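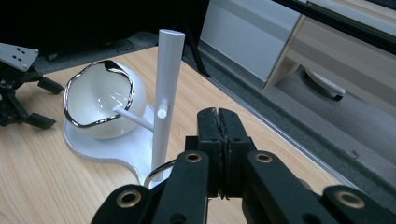 Matilde Figueiredo

My grandmother owned a front room that she never sat in. It had a sofa under a sheet, a clock that was wound on Sundays, and a cabinet of crockery that came out for priests and doctors. As neither called very often, the crockery had a restful life. She drank her own tea in the kitchen, from a mug with a petrol station's name on it, and when she died the mug went in the bin and the crockery went to us, in perfect condition, wrapped in newspaper old enough to be interesting.

I have been thinking about that cabinet lately because I've discovered I am running a much shabbier version of it. In my wardrobe there is a coat by Pilard which I bought in a sale and have worn to a christening and a tribunal. The rest of the time I go about in an anorak that makes shop staff follow me. The coat is for best. I couldn't tell you what best is, or when it's expected, but the coat is ready.

We like to think this sort of thing died out with antimacassars. I don't believe it did. People who wouldn't dream of keeping a front room will keep a candle for years because it is a nice candle. They'll burn their way through a bag of tealights that smell of hot dust, while the nice candle sits on a shelf going slightly yellow. Ask them why and they say they're saving it. It's a candle. There is only one thing it can be saved for, and it will take an afternoon.

My friend Sorin is an otherwise sensible man with a bottle of wine he was given when he left a job he hated. It was said to be very good. He has moved house with it twice. Each birthday he gets it out, looks at the label, decides that the occasion isn't quite up to it and opens something from the corner shop. By now the wine has acquired such a reputation that I can't think what would justify it. A knighthood, perhaps, or the moon. I've told him it is probably vinegar, and he said that in that case there was certainly no hurry.
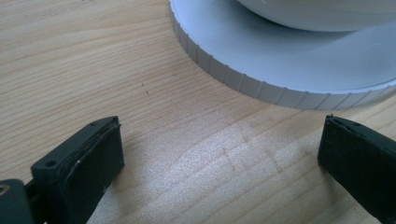
The usual defence is thrift, and I have some sympathy with it. If you grew up in a house where a broken plate was an event, you don't grow out of it just because plates are now cheap. But thrift means getting the use out of a thing. My grandmother darned socks until they were mostly darn. She cut the mould off cheese that I would have reported to the council. She was thrifty with everything she used, and with the cabinet she was something else, closer to a museum guard. Whatever was paid for those cups, it came to an awful lot per sip.

There is also the argument that special things stay special only if they're kept apart. Christmas every day and so on. I take the point, and I notice that it's always made by people who have never tried it. I tried it with a set of towels. They were thick white ones, a wedding present, and for years they were Guest Towels, which meant that my brother-in-law dried his feet on them each August while I made do with something the texture of toast. One Thursday I simply took one down and used it. It was lovely. It was lovely the next day too. They have since gone grey and lost their fluff, as towels do, and I didn't feel I'd lost anything except an odd sort of deference to my brother-in-law's feet.

What I suspect we are really doing is waiting for a better class of person to turn up and be us. The good notebook is for someone with better handwriting. The linen shirt is for someone who doesn't eat soup. I've a fountain pen, a Polák, that I have been too shy to write a shopping list with, on the grounds that a pen like that ought to be saying something. It has therefore said nothing at all. The biro by the phone has by now produced what must be the equivalent of a long Russian novel, chiefly about milk.
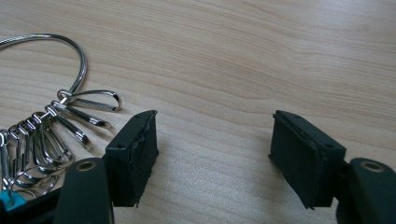

And of course things don't wait as patiently as we suppose. Elastic perishes in the drawer. Bath oil separates. Chocolates from somebody's trip to Belgium develop a bloom and taste of cupboard. A pair of shoes I was keeping for a really good party came apart on the stairs on the way down to it, the glue having died of old age without the shoes ever once having been danced in. I went in the old pair, and had a fine time, and was annoyed about it for weeks.

Shops understand all this far better than we do. Canitano, who sell dinner plates at prices that make me laugh out loud, call one of their ranges Everyday and another Occasion, and as far as I can make out the difference is a thin line round the edge. The line is what you are paying for, and it's what will keep the plates in the cupboard. I can't think of many other trades where you charge people more for something on the understanding that they will use it less. Gyms, I suppose.
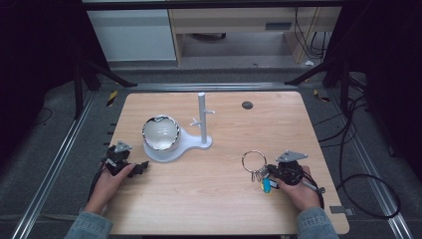
A modest proposal involving the good plates

I don't want to be a zealot. There are people who'll tell you to use everything at once, wear silk to the dentist, and live each day as your last. They tire me out. If I lived each day as my last I'd never descale the kettle. And some things really should be kept back, such as fireworks and opinions on other people's kitchens.

All I'd suggest is a time limit. If a thing has been waiting for its moment for two years, then a wet evening with beans on toast is its moment. Put the beans on the plate with the line round it. Something will get chipped. My mother inherited the contents of the cabinet and has been using them since, hard, for breakfast, and there are now fewer of them, and she has stuck one handle back on at an angle that makes pouring an adventure. She can tell you who broke each of the missing ones and what they'd been arguing about. My grandmother, who kept the lot intact, never had a single story about them.

I wore the Pilard coat to the tip last week. A man helping me with a mattress said it was a nice coat. I got rust on the cuff, and have been meaning to see to it, and in the meantime I'm wearing it to write this, the boiler having gone off again.

Posted in Opinion, June

Search articles, authors Go

Comments

Josué Fagundes
My father left over 600 jam jars "in case". No jam. I would have settled for a cabinet of cups.

Torbjørn Fagerlund
I disagree about the towels. Guests notice towels. Otherwise fair.

Marcelino Lins
Read this and opened the posh olive oil I'd been given by my in-laws. Rancid. Thanks very much.

Torbjørn Fagerlund
@Marcelino that is what comes of keeping it by the cooker, surely?

Marcelino Lins
It was in the wardrobe.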